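Visit report: Taline integration lab, November

The purpose of the visit was to collect figures for next year's equipment request. We currently have budget approval in principle for a two-arm mobile unit and need to settle on the arm supplier, the end effectors and the support contract before the request goes in. Taline integrates hardware from several makers and agreed to let us spend a Monday on its floor.

Taline occupies one level of an office building. The work areas are ordinary desks on carpet, with power brought up through the floor. That was useful to us, as our own space is much the same and two of the vendors we contacted had asked for a concrete slab. Taline bolts nothing down. The units stand on weighted bases and are moved between desks as the schedule requires.

The morning was spent on end effectors. Taline buys a parallel gripper from Erkus and a fingered hand from Kaijage, and treats them as separate budget lines with separate service lives. The Erkus gripper is a simple part. Pads are replaced every 200 hours of operation and the staff do this themselves with a hex key. The Kaijage hand goes back to the maker for any tendon fault, and the quoted turnaround is 6 weeks. Taline holds one spare hand for every two in service. We had no spares in our draft at all, so that line has to be added.
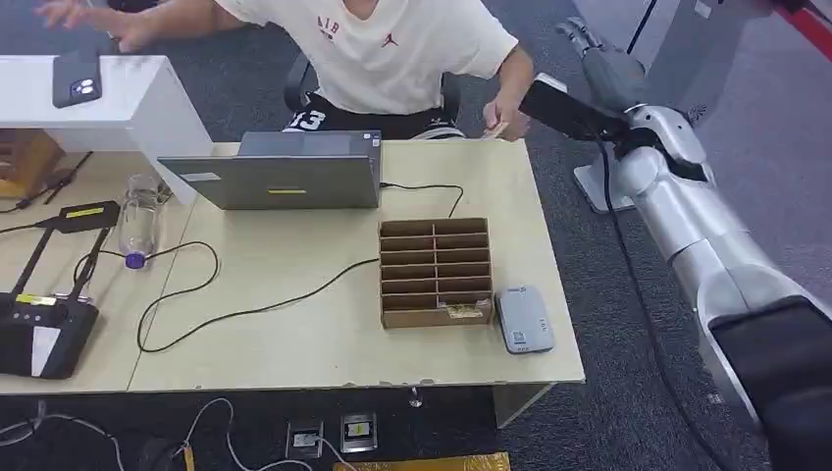 Cable wear was the second item. The integrators route gripper cables outside the arm where they can, accepting some snagging in exchange for a cable that can be swapped in minutes. Internal routing looks tidier and is priced as an option by most makers. Taline has stopped ordering it.

After lunch we went through the cost sheet. Points that differ from our draft:

Warranty. The standard term on the Minar arm is 12 months. Taline pays for the extension to 36 months, which covers joints and controller but excludes end effectors.

Network. Each unit gets its own router and a fixed address. We had assumed the building Wi-Fi would do. Taline tried that first and dropped it.

Staff time. For close work with a person at the desk, Taline budgets 2 people per unit, one at the desk and one at the stop button. Our draft has one person covering both.

Training. Included in the Minar price if taken on delivery, charged by the day afterward.

We asked about leasing. Taline leased its first unit and bought the rest. The lease did not allow third-party grippers, and the restriction was found only after the Erkus order had been placed. Any lease offer we receive should be checked for the same clause.

Open items: written quote from Minar with the extended warranty, spare hand price from Kaijage, and floor loading for the weighted base. The revised request can be circulated once the first two are in.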